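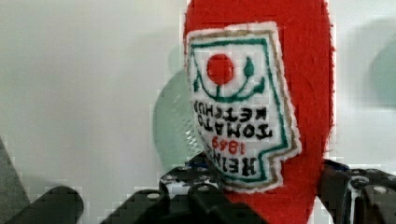
Minutes of the Totby Listening Circle, April meeting

Held in the Ivanyshyn Room, upstairs. Minutes taken by me, Suqin Xiong. I know my minutes run long. If you only want the decisions, I've put them at the end of each item.

Present: Roswitha Widmer (chair), Meinrad Widmer, Konrad Sutter, Beat Fankhauser, Suqin Xiong, and a good handful of the regulars who asked a while back not to be named in anything that goes on the website, so they aren't.

Opening

Roswitha opened at seven and read the short piece on silence from the front of the Ikska workbook. We then sat quietly for two minutes, the way we always do. I'm still terrible at it. I wrote a grocery list in my head and then felt guilty and lost the list, so I came home without onions.

1. Last month's minutes

Accepted with one change. I had written that Konrad "disagreed with the whole idea of advice." Konrad says he disagrees with advice nobody asked for, and that he gives and takes the other kind all the time. Fair enough, it's fixed.

Meinrad asked if the minutes could be shorter. Roswitha said he was welcome to take them. We moved on.

2. How the "ask first" month went

For anyone who missed it, in March we all agreed to try one small thing. Before answering somebody who comes to us upset, we'd ask, "Do you want me to listen, or do you want help fixing it?" And then do whichever one they said, even if we had a really good fix ready to go.

Beat went first. He tried it with his daughter, who phoned him from college in a state about her roommate. He asked the question and there was a long gap on the line, and then she said, "Who is this?" (We laughed for a good while, Beat included.) But she picked listening, and he listened, and he said the hardest part was the drive home afterward, with all that unused advice rattling around in the car. She called again the next evening to talk about something else entirely. He didn't want to make too much of that and neither will I.

Roswitha said she found the question stiff. It sounded to her like something a receptionist would say. She's been using "What would be good right now?" and gets further with it. Several of us liked hers better and a couple of us didn't, and I'm in the second group. My mother would have no idea what to do with "What would be good right now?" She'd say soup.

Konrad reported that he forgot the question most of the time and remembered it afterward, usually in bed. He's been going back to people the next day and asking then. He told us about a man at work who had talked to him at lunch about his divorce, and Konrad had jumped in with the name of a lawyer. Next morning he went over and said, "I gave you a phone number yesterday and I don't think you were asking for one." The man sat down and they talked until the meeting they were both supposed to be in had started without them.

One of the regulars said she didn't try it at all. Her sister is ill and every conversation in that house is already so careful that she couldn't face adding another careful thing. Roswitha thanked her for saying so. We left some room there and I'm not going to write more about it.

Then Meinrad, who had been very quiet. He said he'd been asked the question by his own wife so many times in March that he started answering "neither" just to see what would happen. Roswitha said yes, she had noticed. He went on, a bit more seriously, and said that the third or fourth time he realized he never does know which one he wants. He just starts talking, and somewhere in the middle he finds out. Being asked up front made him clam up. I thought this was the best thing anybody said all night, and I'd like us to come back to it. Is it fair to ask people to choose before they've started? I don't know. I scribbled "Meinrad!!" in the margin and underlined it.

Decided: we keep the exercise going for anyone who wants it, in whatever words suit, and you can ask it partway through a conversation as well as at the start.

3. Phones

This one got lively. Beat suggested a basket by the door. His point was that we call ourselves a listening circle and last month there were buzzes all through the sharing time. Konrad said he'd happily put his in a basket. Two people have kids with sitters and one person is on call, and they all said no, kindly but very firmly.

We went back and forth. Somebody suggested phones face down under the chair. Somebody else said face down under the chair is how you step on one. Meinrad wanted to know what people did before, and Roswitha said before, they called the front desk and the front desk came up and knocked, and that was much worse for everybody.

I'll own up that one of last month's buzzes was me.

Decided: phones on silent and in a bag or coat. If you're expecting something you truly have to answer, tell the circle at the start and sit near the door. No basket. Beat is fine with this, he asked me to write that he's fine with it.

4. The Zillosier weekend

Roswitha has spoken to the retreat house at Zillosier again. They can hold the small wing for us in the fall. It sleeps 30, and they'd want a deposit of $100 now, with the rest due when we arrive. The cost per person would be $50 for the weekend if we cook for ourselves. If we want their kitchen to do it, it goes up, and she's waiting to hear how much.

Nearly everyone was in favor. The disagreement was about what we'd do when we got there. Konrad would like a whole silent day, breakfast to supper. A few faces fell at that (mine too, see the onions). Beat thinks a silent morning is plenty for people who haven't done it before, with a walk in the afternoon where you go in pairs and one person talks on the way out and the other person talks on the way back. I've done that kind of walk once and I loved it! You can't see the other person's face, so you stop performing quite so much.

One of the newer members asked if partners could come who aren't in the circle. We talked about that longer than I expected. On the one hand, it'd be lovely. On the other hand, there are people who come here partly to think out loud about their marriages, and they might want a weekend where the marriage stays home and feeds the dog. The Widmers offered to stay out of the discussion, being the only married pair in the room, and then both of them joined in.

Decided: Roswitha pays the deposit out of the tin. Silent morning, paired walk, and Konrad may be silent all day on his own if he likes, and we'll respect it and pass him the salt. Partners question held over to next time. If you feel strongly about it and don't want to say so in front of everybody, drop me a note.

5. The workbook

We're halfway through Ikska and opinions are mixed. Chapter on apology: good. Chapter on anger: most of us thought the writer had never been angry. The exercise with the letter you don't send got the most love. I've written mine and rewritten it and it's now so polite that I could send it, which I gather defeats the purpose, so I'm starting over with a thicker pen.

Beat asked if we could skip ahead to the part on listening to teenagers. Nobody objected, apart from Konrad, who likes to read things in order.

Decided: we skip ahead for next time and come back to the chapter on money afterward. Please read it before you come and bring one thing you'd cross out.

6. Anything else

The side window sticks again. Please don't force it, just tell downstairs.

Somebody left a gray scarf on the hook at the last meeting. I have it.

A request came in, on a folded piece of paper in the tin, for us to go around the circle in a different direction sometimes. Whoever always sits to Roswitha's left always has to go first, and it seems they've had enough of it. We did the closing round the other way on the spot. It threw all of us off and I think it was good for us. Meinrad, who is used to going last and letting everyone else use up the time, had to start, and he said he was grateful for the question he'd been complaining about.

Closed with the usual quiet. We ran over a bit, so thank you to those who stayed to stack chairs.

Next meeting is in May, same room, same time. Konrad is bringing the snack and I am bringing back the scarf.

Suqin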